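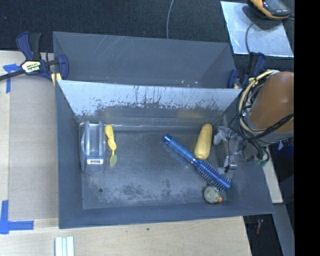 Food Waste Sorting in the Cluldale Dining Hall
By Toshiko Matsuda and Krishnamoorthy Hegde
March 20, 2026

Our project looked at how much food students leave behind at lunch in the Cluldale dining hall, and whether smaller serving spoons would change that. We chose the subject after reading last year's report by Teodor Lundgren, who measured waste at dinner but did not separate it by type. We wanted to know which foods came back and why.

Background

The dining hall moved to self-service in September. Before that, kitchen staff plated every meal. With self-service, students take what they want from the counter and pay one price. The kitchen manager, Holger Bråten, told us in an interview that he expected waste to go down, but he had no numbers from before the change. That limits our project, and we can only compare one week of self-service with another.

Method

We collected leftovers over two school weeks. In the first week the kitchen used its regular serving spoons. In the second week it used smaller ones for rice, potatoes, and pasta. The menu was the same both weeks – Mr. Bråten arranged this for us, which we had not expected to be possible.

Students scraped their plates into four tubs marked starch, vegetables, meat or fish, and mixed. We weighed the tubs at the end of lunch on the kitchen's floor scale and subtracted the weight of the empty tub. We did not include napkins, bones, or fruit peel. The kitchen serves 200 lunches a day, and both weeks were close to normal attendance.

We also handed out a one-page survey on the last day of the second week and got 40 back.

Results

Starch was the heaviest tub every day in the first week. In the second week it dropped by 20 percent. Vegetables stayed almost the same. Meat and fish went up slightly on the day fish cakes were served and was otherwise flat. The mixed tub was hard to use, and we found a lot of starch in it when the line was busy.

On the survey, the most common reason for leaving food was "took too much." The second most common was "ran out of time." Very few people wrote that they disliked the food, although several wrote that the cooked carrots were too soft. Only a small number had noticed the new spoons.

Discussion

The drop in starch fits our guess, but two weeks is short. Students also knew we were standing by the tubs, and some of them joked about it while finishing their plates in front of us. That probably lowered the numbers in both weeks. A longer test without us in the room would be better.

The "ran out of time" answers point to something spoons cannot fix. The second lunch group has the shortest break, and its leftovers should be weighed separately. We mixed both groups together and could not pull them apart afterward.

If the project is repeated, we suggest dropping the mixed tub and putting the starch tub first in line. The kitchen has kept the smaller spoons for rice and pasta. It went back to the larger one for potatoes – the small spoon bent.

We thank Mr. Bråten and the lunch staff, and Teodor Isaksson for checking our spreadsheet.

Contact: the Cluldale student projects office | © 2026 Cluldale | Back to top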